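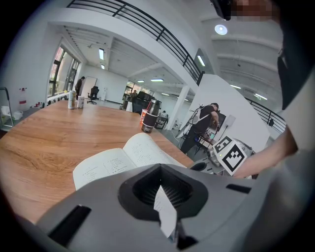 Marcelle Lefèvre writes that the July list gives her great-uncle's date of death as the day he was wounded, and asks which of the two dates in his file the roll is meant to show. She adds that the headstone carries the later date and the battalion war diary the earlier one, and that she would not like the roll to settle the matter by accident.

The roll should show the date of death. Where it shows anything else, the entry is wrong and will be changed. Her great-uncle's entry was taken from the battalion casualty return, which reported him as a loss to the unit on the day he left it. He died later at the dressing station at Grosardale. The return has a single date column, and when the entries were typed up that column was copied into ours under the heading "Died". The same thing has happened to other men in the Clastmont section.

The rules now in use for the Clastmont roll are set out below. They replace the notes sent round with the spring issue.

Date of death

The hospital or dressing station register is preferred where one survives. If there is no register, the burial record is used, then the letter to the next of kin, then the unit return. The source used is entered in column 2. A date taken from a unit return is followed by the letter R in the printed roll, so that a reader can see it may be the date of loss to the unit.

Where a man was posted missing and his death was later presumed, both the date he was last seen and the date of the presumption are recorded. The printed roll shows the date he was last seen, followed by the letter P. The date of the presumption was fixed in an office, often many months afterwards, and should not be printed as a date of death. It is kept in the working file for anyone who needs to match our entry to a pension paper.

Cause

Four terms are allowed: killed in action, died of wounds, died of injuries, and died of illness. "Died of wounds" is used only where the man reached medical care alive and the wound came from enemy action. A fall, a vehicle accident or a training accident goes under "died of injuries", even if it took place in the forward area. The phrase "died on active service" appears on many of the older cards and covers all of the last three. Please do not copy it across. If the file gives nothing more exact, leave the cause blank and put the card wording in the notes.

Rank and unit

Rank is the paid rank held on the date of death. Acting rank goes in brackets after it. Several men in the Penix platoon are shown as corporals on the memorial board and as privates in the pay ledger, and in each case so far the stripe was an acting one. The board is not going to be altered, and the roll will carry both.

The unit is the one in which the man was serving. If he was attached from elsewhere, the parent unit goes in the notes with the word "att." before it. Company letters are given only where a nominal roll confirms them. The company named in a newspaper notice is not enough.
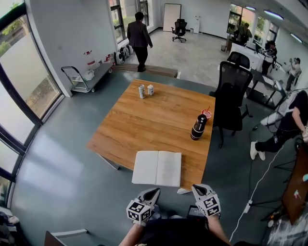
Spelling of names follows the attestation paper, with accents restored if the man signed with them. Variant spellings are entered in the index and point back to the main entry. The typed lists drop accents throughout and also split double surnames, which is how one man came to have two entries in the first printing, under different initials. These have been merged, and the second service number was found to be a renumbering on transfer.

Place names are given as they stood at the time. The modern name follows in brackets where it differs. Grid references copied from the war diary must include the map sheet number, without which they cannot be plotted.

Open cases

Jacquet, private, is still unresolved. The burial record and the dressing station register differ by 2 days, and the register page is a fair copy made after the move from Grosardale. Eugénie Vasseur has asked for the ambulance car log covering the same period, which may show when he was brought in. Until it has been checked, the entry stands with the register date and a note of the other.

There are also 2 men on the Penix board who do not appear in any nominal roll we hold. Both may have been attached drivers. Anyone with a photograph, a discharge paper or a letter giving a unit address for either of them should send a copy, front and back, and keep the original. Field post numbers and censor stamps on an envelope are often of more use than the letter inside it.

Corrections for the next printing should quote the entry number, the column to be changed, the present wording, the proposed wording and the source. Family information is welcome as a source and will be marked as such. Amended entries will be listed at the back of the next issue, with Marcelle Lefèvre's great-uncle's among them.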